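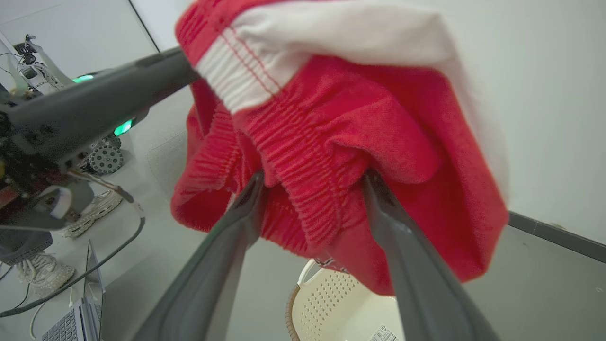
TEVIER, 18 Feb 2025 — Zineck today opened the second stage of Javix, its program for gathering examples of household handling tasks for a learning system. The stage covers laundry: picking garments out of a basket, moving them to another surface and putting them back.

Javix records complete attempts, including failed grasps and restarts. Each attempt is stored with the arm's joint positions, the gripper opening and the views from the cameras, all on a common clock. An attempt is closed when the operator marks it done or when the time limit is reached.

"Clothing has no fixed shape, so a grasp that worked on one attempt tells you little about the next," said Salamatu Quaye, who leads data collection at Zineck. "We need the same garment in many different positions — and we need the poor attempts kept with the good ones."

Work in January was limited to 11 garment types and one style of basket. The current stage adds thin knits, elastic waistbands and ribbed cuffs, which gave the first version of the system the most trouble.

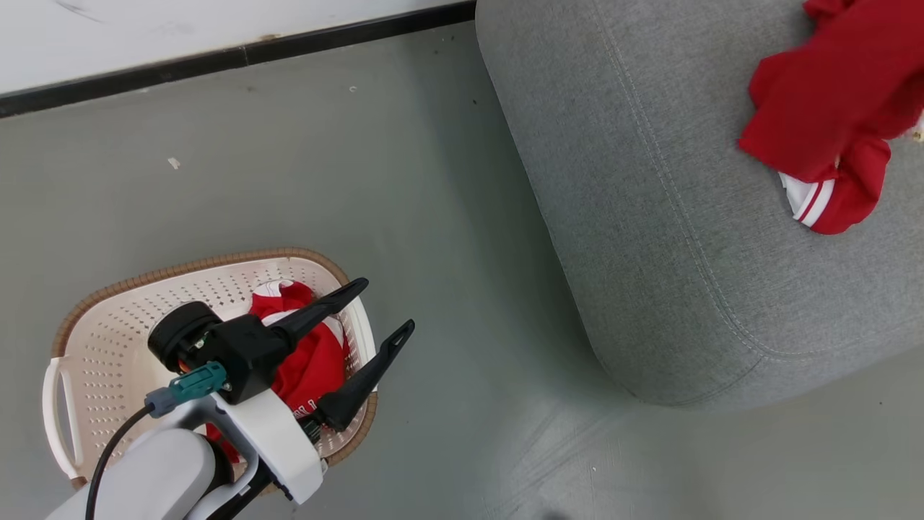 Collection procedure

Operators work in shifts of three hours. The position of the basket is changed after every 10 attempts, and the garment is dropped again by hand before each new start. Reviewers then label the points at which the gripper closes, lifts and releases. Attempts with missing camera data are set aside and are not used for training.

"Labeling takes longer than recording," said Mawuli Sowah, review lead. "We have cut the gap, but it is still there."
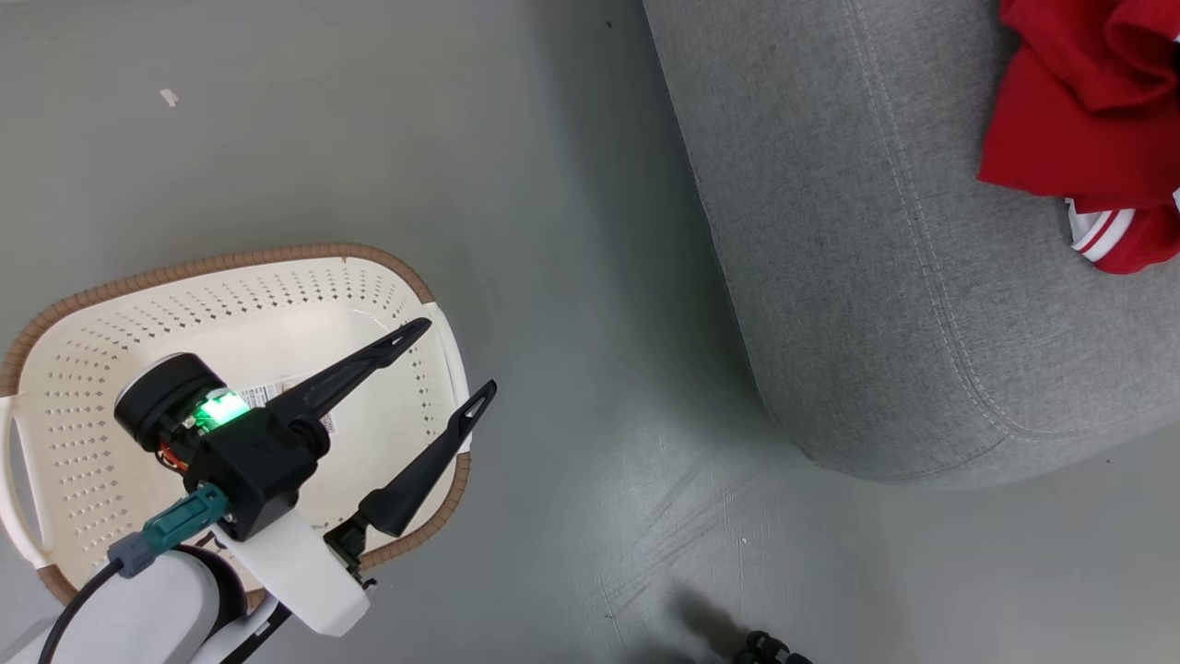
Gripper open over the basket, with a red garment on the gray seat beside it.

Zineck expects the laundry stage to run for about 14 weeks. Results will be compared with those of the first stage using the same scoring rules. Requests for the technical notes should be sent to Kwaku Quartey, Zineck press office, Tevier.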